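Nicanor Riquelme
Posts in one thread, 11th May

1/ I promised to write how I set up the simulated cell for the living-room tasks. I do it in one thread, so that Jade and Calum can find it again. It is a long one, sorry.

2/ The task set is named Trurkumard. The arm has to pick one object from a piece of furniture and put it on the table where it is mounted. Simple on paper. Most of my hours went to the setup and very few to the policy.

3/ First thing I check is the base. If the base is even a little inside the tabletop, the physics engine pushes it out at every step and the whole arm shivers. You see it best at the wrist. I lift the mount by 13 mm, let everything settle, and then I fix it.

4/ Second thing is the start pose. I keep the gripper high, with the fingers down and open space under them. My old start pose was lower and it touched the armrest in 11 episodes before the first command was even sent. Those episodes had to be deleted.

5/ Now the object. I use the rusty gray box with the black strap across the top, because Florencia Navarrete asked for something with a top that is not flat. It sits on the red armchair, at a slight angle to the seat.

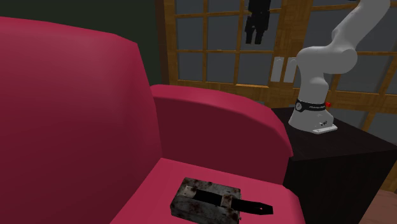 WHAT I CHECK BEFORE A LONG RUN

6/ Collision shape of the chair. The seat you see and the seat the engine feels are two different meshes. Ours came as one convex hull, so the box was floating over the cushion like on a glass plate. I split it in parts: back, seat, each armrest.

7/ Collision shape of the box. The strap goes past the side of the box, and with a simple cuboid the fingers pass through this end. I gave the strap its own shape. The brackets I left out – they are too thin and they make the contact noisy.

8/ Friction. I began with the default values and the box slid on the seat when I dropped it in. I raised the value for the cushion only. Please do not raise it for the fingers also, or every bad grasp will look like a good one.

9/ Seeds. I run 208 resets with no motion of the arm and I log where the box comes to rest. If it leaves the seat in any of them, I go back to post 6. Seed 718 is my favorite for this test, it drops the box very near to the front edge.

10/ Joint limits. After the update in October the limits of the wrist went back to the factory file and I lost one night of runs. Now I print them at the start of each log. It is one line of code.

11/ Celeste Henríquez asked if the glass doors behind need a collision shape. I keep one flat box for both leaves. The arm can reach farther back than you think.

12/ Still open: the elbow comes close to the door handles in some plans. I will try a small penalty for it and write the result under this post.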